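Journal > Equipment and Planning > Budgeting for a Second Arm

Budgeting for a Second Arm: Notes from Our Last Purchasing Cycle

In September our laboratory at Munthorpe completed the purchase of a second robotic arm for food handling work. Several readers who manage small facilities have written to ask how the budget was prepared, and I have set out the main points below. The views are my own and do not represent the position of the laboratory.

The original request was a single line: one arm, one gripper, one controller. It was returned to me within the week. The reviewing office wished to know what the arm would stand on, who would service it, and what would happen to the money if delivery slipped into the following year. These were reasonable questions, and I had answers to only one of them.

The second version of the request was divided into purchase costs and costs of ownership. Under purchase costs I listed the arm, the mounting hardware, the controller, cabling, freight, and installation. Under costs of ownership I listed the service contract, replacement finger plates, software renewals, and staff time. Staff time was the entry I had most seriously underestimated. A new arm occupies a technician for a good part of each day during its first weeks, and that technician is then unavailable for other work. I recommend that this be shown as a cost even where no invoice will ever be issued for it.

Quotations were requested from two suppliers, Ammann and Sustorton. The Ammann quotation was lower on the arm itself but did not include freight or the mounting plate. The Sustorton quotation included both, together with a day of training on site. Once the two had been entered on the same sheet, with the same headings, the difference between them was around 5 percent. We selected Sustorton on the strength of the service terms, which allowed for a replacement unit on loan if a repair should exceed 15 days. Our colleagues at Grorton had chosen the other supplier the year before and were satisfied with that decision, so I would not present ours as a general rule.

Payment terms deserve more attention than they usually receive. We agreed to pay 50 percent on order and the balance on acceptance. Acceptance must be defined in writing. In our case it was defined as completion of an agreed set of handling tasks at our own table, with our own materials, and witnessed by both parties. The first draft of the contract defined it as delivery to the loading dock.

With regard to spare parts, we ordered 2 additional sets of fingers at the time of purchase. The unit price was lower than it would have been on a separate order, and the freight had already been paid. I did not order a spare gripper body. The budget would not support it, and I have listed it for the next cycle.

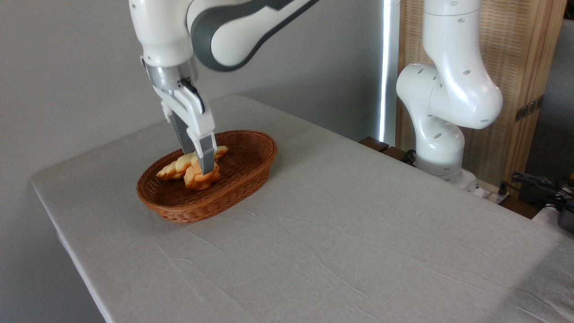
Materials for handling trials form a separate budget line, and in our first year it was omitted altogether. Food is inexpensive by comparison with machinery, but it is bought continually, and small purchases are troublesome to reconcile when no account has been assigned to them. Sliced bread in a wicker basket calls for a modest sum for the bread, another for the basket, and another for the cloth on the table, and each should be entered before the work begins. The choice of container also bears on the fingers to be ordered: where slices lie overlapped inside a woven rim, the fingers must reach down past that rim to get to them. I now ask for a written list of foods and containers before I approve any order for finger plates.

Space was the last matter to be settled. The supplier's drawings gave the reach of the arm but made no allowance for a person walking behind the table, and we gave up a storage cabinet in order to keep a clear passage. The cost of moving the cabinet was charged to the project. It was a small amount, but it had not been foreseen, and it required a separate signature.

The request for the coming year is now in draft. It contains the spare gripper body, a renewal of the service contract, and a larger allowance for consumables.

Comments

benchnotes wrote:
Thank you for the paragraph on acceptance. Ours also said "delivery" and we signed it. Did the supplier object when you asked for the change?

Reply from the author:
They did not object, although they asked that the list of tasks be kept short and attached to the contract as an appendix.

R. in facilities wrote:
Please tell people to check the electrical supply as well. We paid for an additional circuit out of the maintenance budget and I am still hearing about it.

quietcorner wrote:
Read this on Sunday while filling in my own form. Does your office accept staff time as a cost? Mine strikes it out.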